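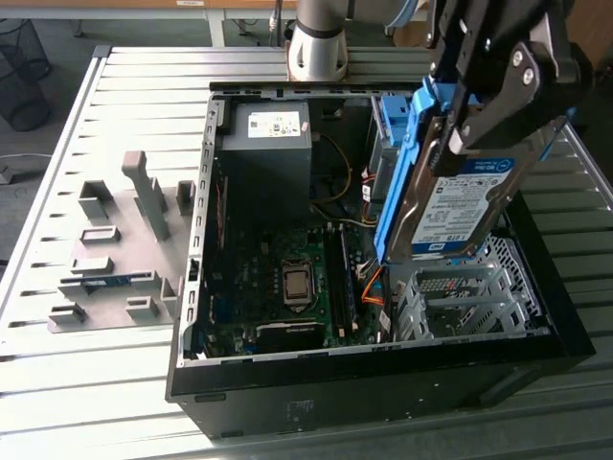 ok thread on the rowing thing because people keep asking me in the parking lot and I keep telling it in the wrong order

So. Calden adaptive rowing, second season. My brother Jozef is in it. Jozef Van den Broek, 24, Down syndrome, hates wet socks, loves anything with a whistle

signed him up in February. Mom was against it. Dad said "he'll fall in." (he did fall in. more on that later)

first session was all indoors on the machines. 60 strokes, break, 60 strokes, break. Jozef did the first set and then went and sat in the van. Fair enough

Sadia Niazi, the coach, didn't chase him. Walked out, leaned on the van, talked about soup. No idea why soup. Ten minutes later he's back on the machine

she never once talked to me instead of him. You'd have to be a sibling to know how rare that is. Doctors, bus drivers, waiters, they all look at me. "And what will he have?" Ask him!!

anyway. Boats

they have 2 wide doubles with floats on the sides, named Batier and Grilamora. Batier is the nice one. Grilamora leaks a little at the back and pulls left. Everybody wants Batier. There's a list on the wall for whose turn and Jozef checks it before he says hello to anyone

the group is 6 rowers right now plus whoever's helping. Some talk a lot, some not at all. Marijke Martens is 61 and had a stroke three years ago, rows with one strong side and one she calls "the passenger." She and Jozef got paired up and that was that

Marijke told me I could put this here so I'm copying it off my phone: "I'd stopped going places where I had to be taught something. I was sick of being a patient. Here I get yelled at for being late on the catch like everyone else, and I go home in a good mood."

ok the falling in

it was at the dock. Not even moving. He stood up to wave at Dad. Grilamora did what Grilamora does. Splash. Life jacket, water up to his chest, two people had him by the straps before I'd put my coffee down

Dad went white. Jozef came up yelling "AGAIN"

they did not do it again. They did do a proper capsize practice the week after, at the pool, and he was first in line. Mom came to that one. She sat at the front with a towel on her lap the entire hour

things that changed at home, since someone asked for "results" lol

he packs his own bag now. Dry socks in a freezer bag, 2 pairs. Won't let me touch it

he calls Marijke on the phone. By himself. He used to hand the phone to whoever was closest

sleeps better after rowing days, not so much the others

he still won't go if it's windy and that's fine, Sadia says half the regular club won't either

bad parts too bc I don't want this to read like a flyer. Changing room is freezing. The ramp is steep when the water's low and Marijke needs a person on each side. We missed three weeks when the van was in the shop. And there's a waiting list, which stinks, I know a family who's been on it all winter

Marloes Hoekstra does the sign up stuff, she's nice, she answers email late at night so don't panic if it's quiet all day

money: Van Acker (the bakery on the corner) did a cake sale for a hoist at the dock and it made $706. Not enough for the hoist but a decent start. Jozef ate a lot of the stock. Dad paid for it, mostly

open morning is 4/17/26, down at the Calden dock. You can try the machines or just watch. Bring a second pair of shoes, the grass is a swamp

if your coming with someone who doesn't do crowds, tell Marloes first and she'll give you a slot before it gets loud

Jozef read this over my sholder and wants it noted that he is stroke seat, and Marijke is bow, and stroke seat sets the pace

he also wants his name on it so: Dirk and Jozef Van den Broek

ok dinner. will answer replies later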